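이 사이트는 쿠키를 사용합니다. 계속 이용하시면 쿠키 사용에 동의하는 것으로 간주합니다. [동의] [설정]

Bindari 하우스 세탁·정리실 안전 점검표
점검 월: 2021년 1월
점검자: Leanne Birkett
확인: Naledi Swanepoel

표기: O 양호 / △ 조치 필요 / X 사용 중지

1. 바닥과 깔개

1-1 통로에 옷이나 수건이 떨어져 있지 않은가: △
개는 자리에서 밀려난 옷이 문 쪽까지 나와 있었음. 점검 중에 치움.

1-2 깔개 모서리가 말려 올라오지 않았는가: △
문 앞 깔개 한쪽이 들림. 미끄럼 방지 테이프 다시 붙일 것. 지난 9월에도 같은 지적이 있었음.

1-3 깔개를 겹쳐 깔지 않았는가: O

1-4 바닥 물기: O

2. 건조대와 선반

2-1 건조대 다리 잠금: O
2-2 선반 맨 위 칸에 무거운 상자를 두지 않았는가: O
2-3 건조대와 난방기 사이 간격 90cm 이상: X
간격이 30cm밖에 안 됨. 건조대를 창 쪽으로 옮기기 전까지 그 자리에서는 널지 말 것.

3. 의류 정리

3-1 개기 전에 주머니와 안감 확인: O
3-2 핀, 옷걸이 조각, 떨어진 단추: △
핀이 3개 나옴. 뚜껑 있는 통에 따로 모을 것. 창턱에 올려 두지 말 것.
3-3 얇은 옷과 주름 장식이 있는 옷은 손으로 펴서 갤 것: △
뭉친 채로 쌓아 둔 것이 있음. 가장자리 주름이 눌리면 다시 다려야 하고 다리미 쓰는 횟수만 늘어남.
3-4 짙은 무늬 옷과 밝은 옷 분리: O
Nudthorpe에서 온 자루는 아직 분류 전. 다음 점검 때 봄.

4. 전기

4-1 다리미 전선 피복: O
4-2 멀티탭에 다리미와 건조기를 같이 꽂지 않았는가: O
4-3 건조기 먼지 거름망: △
청소 기록 칸이 비어 있음. 청소한 사람이 직접 적을 것.

5. 비상 대비

5-1 소화기 압력: O
5-2 비상구 앞 적치물: O
5-3 구급함: △
반창고 부족. Prarham 쪽에 신청함.

종합 의견
2-3을 먼저 처리. 깔개 테이프는 재고가 있으니 이번 달 안에 붙이면 됨. 3-3은 담당이 바뀔 때마다 나오는 항목이라 개는 방법을 벽에 붙여 두기로 함. 옷은 깔개 위에 바로 두지 말고 작업대에 올려서 갤 것. 짜임이 거친 깔개는 얇은 천 올이 걸릴 수 있음.

댓글 3 · 공유 0

문의: Bindari 하우스 사무실
© Bindari 하우스. 무단 전재 금지.
맨 위로

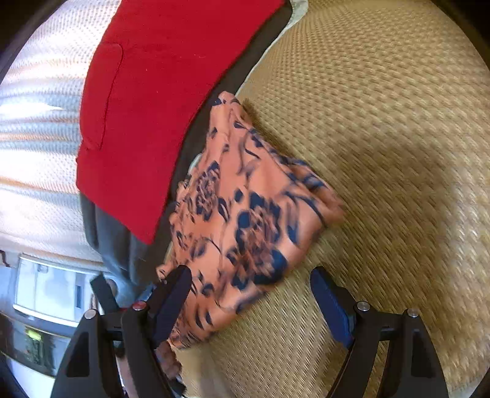
짜임 깔개 위에 구겨진 채 놓인 꽃무늬 옷.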